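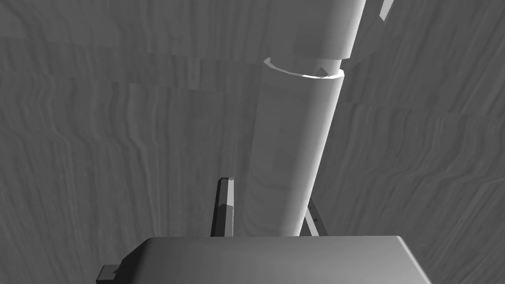 Birdie Sorensen

Hello again to everyone at the Betancur Fund! I know the form asks for "activities, outcomes, challenges" in that order and I promise I tried, but the old apple tree project doesn't really happen in that order, so I've put the headings where they seemed to fit and let the rest run on a bit. The budget sheet is separate and much tidier than this.

Where we are with the survey

Last time I wrote, we had walked the east side of the Killier valley and were feeling pretty pleased with ourselves. Then we did the west side. The west side is steep, and half of it is blackberry. I now own one pair of pants without a hole in it. But we finished the walking in February, before the leaves came back and hid everything, and the total stands at 909 living apple trees on old farm ground, each with a tag, a map point and a page in the notebook. When I applied to you I guessed we'd find far fewer than that, and I had a nice speech ready about how rare they were. I'll need a new speech.

Most of them are what you'd expect: Baldwins, Northern Spies, a lot of Rhode Island Greenings, and plenty of seedlings that came up along fence lines from somebody's lunch. The ones I'm excited about are the grafted trees we can't put a name to. You can tell they were grafted because there's still a bulge low on the trunk, so somebody once thought that apple was worth the trouble. There's a row of them up behind the old Dravow place, very evenly spaced, all the same kind as far as I can judge from bark and buds, and I've stood under them more often than the work strictly needed.

Florante Cabrera did nearly all the mapping. I'd walk ahead yelling "apple!" or "no, hawthorn, sorry," and he'd put the point down and write up the trunk. He's been patient about the hawthorns. We moved everything over to Gitico in the middle of the survey, which I was against, and I was wrong. The old spreadsheet had two different trees called W-14 and no tree at all called W-15, and we'd have been finding mistakes like that for years. Now the notes, the map and the fruit records all hang off the same tag number. The cost of moving is in the "other" line of the budget, in case you were wondering what "other" was.

Grafting

You paid for 100 rootstocks, and all of them are in pots. We cut the scion wood while the trees were still fully asleep, wrapped it in damp newspaper, and kept it in my downstairs fridge, where it took up both drawers and the shelf where the milk goes. My family drank a lot of black coffee that month.

I'd planned to do all the grafting by myself over one long stretch, with the radio on. Then word got out and I ended up running it as an open bench in the grange hall kitchen instead, starting at 9 a.m. and going until people's hands got tired. I'd show somebody the cut on a few practice sticks, they'd make a mess of those, and then they'd do a real one. Whip and tongue is fiddly when you're new. Your knife has to be sharper than you think, and you have to pull it with your whole arm instead of whittling at it like a pencil. We went through a box of bandages (also in "other").

I can't tell you yet how many have taken. The buds are still shut on most of them and it would be silly of me to guess. I'll count in early summer and send you the real number, good or bad. If it's bad there is a second chance in late summer with bud grafting, and I've held back some money in the supplies line so we could do that without coming to you for more.

Naming the mystery trees

This part is slow, and it's the part I'd most like to talk to you about. To name an apple properly you want ripe fruit, more than one, from a tree that isn't starving, and preferably from more than one year. A lot of our trees skipped last fall completely. Old apples do that: a huge crop one year and then they sulk. So for much of the west side I have wonderful notes about bark and nothing whatsoever to bite.

What I do have is three older neighbors who grew up picking here, and I've sat down with each of them with a pot of tea and a recorder. They don't agree! One remembers the Dravow row as "the pie trees." Another swears those apples were for hogs and that no sensible person would put them in a pie. The third remembered a name, or the sound of a name, something like "Sweeting" with a word in front of it that she couldn't get hold of. There must be dozens of apples called Something Sweeting, so it isn't much to go on, but a sweeting should be low in acid, and that's a thing I can check with my own tongue in October.

I'd hoped to send leaf samples off for DNA testing this spring. I've pushed that back. The lab wants young leaves, and there's no sense in paying to test trees we can identify for free in the fall. I would rather spend that line on the ones that still have us beat after a proper harvest. If you'd prefer that I stick to the original timetable, please say so, but I think you'd get less for your money.

Things that went wrong

The deer fence. I bought the cheaper mesh, and the deer walked through it as if it were a bead curtain. Nothing was in the ground yet so all we lost was mesh and my pride, but the nursery bed needs a real fence before the young trees go out, and it'll cost more than I wrote down. I can cover it by dropping the printed tree guide from color to black and white. I'd be a little sad about that. Apples are mostly color.

We also lost a tree. It was the very big Greening by the lower bridge, which came down in a windstorm before we'd cut any wood from it. Florante drove out as soon as he heard and cut what he could from the top branches while it lay there, and those sticks went into the fridge with everything else. They're in the pots now, marked with blue tape.

And one landowner changed their mind about letting us on, which is entirely their right. We've taken those points off the shared map and won't go back unless asked.

Coming up

Pruning on the trees whose owners said yes, light cuts only, since you can kill an old tree with kindness in one afternoon. The new fence. The count of the grafts. Then a tasting day in the fall, if there's fruit, where anyone can bring in a bag of apples and we'll all argue about them. I'd love it if one of you came. Wear boots, because the parking is a field.

I still owe you the landowner permission forms. They're scanned but all sideways, so give me a few more evenings and I'll send them right way up.

Warmly, and with dirt under my nails,
Birdie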